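4.2 Demonstration at the open day

The hand-held collection tools were shown to outside visitors on Wednesday, March 13, 2019, at the Kurkivton site. The room used was the main hall, with no partitions put up and no change to the lighting. We chose this over the test cell described in Section 3 to find out how people with no training would handle the tools in a space where others were walking and talking nearby.

Two versions of the gripper were on offer. Both share the same body and the same trigger travel, and differ only in the stiffness of the finger return spring. Visitors were given a short spoken introduction by a member of the Wovumell team and could then pick up a tool and try it on household items. No script was set. A visitor could stop at any time, and a session was closed after 5 minutes if others were waiting. Recording began when the trigger was first pressed and ended when the tool was put back on its stand.

Each tool carries a square fiducial marker on its upper face. The marker has to remain in view of at least one other camera for the pose estimate to hold, and in a crowded room this cannot be taken for granted. Visitors tended to stand close together, and several turned the tool on its side to reach behind bottles or cups. Both habits hide the marker. The view from the tool itself is also affected, as other people and other tools enter the background (Figure 4).

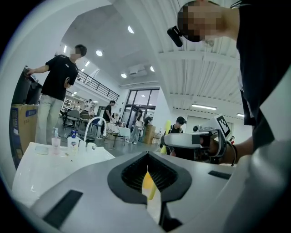
Figure 4. View from a camera on one hand-held gripper during the open day. A second gripper, with its square marker on top, is held at the right; bottles and a small cup stand on the white counter at lower left.

In total, 82 recordings were kept. These were passed through the Brututier pipeline with the settings used for the test cell data, so that the two sets could be compared directly. The main cause of failure was loss of the marker for more than 700 ms, after which the pipeline marks the segment as broken and does not try to join it to the next one. Shorter gaps were filled from the inertial data – this worked well for slow reaching motions and poorly for quick turns of the wrist.

Daylight was a smaller problem than we had expected. Exposure was left on automatic, and the change in brightness when a tool was swung towards the glass at the end of the hall did not by itself lead to loss of tracking. It did lower the contrast of nearby objects for a short time, and grasp labels in these segments were checked by hand.

The spring stiffness had no clear effect on the share of broken segments. Visitors using the softer spring closed the fingers further than needed on light objects, in line with the findings of Kazlauskienė on untrained users. The softer spring was dropped before the November trials reported in Section 5.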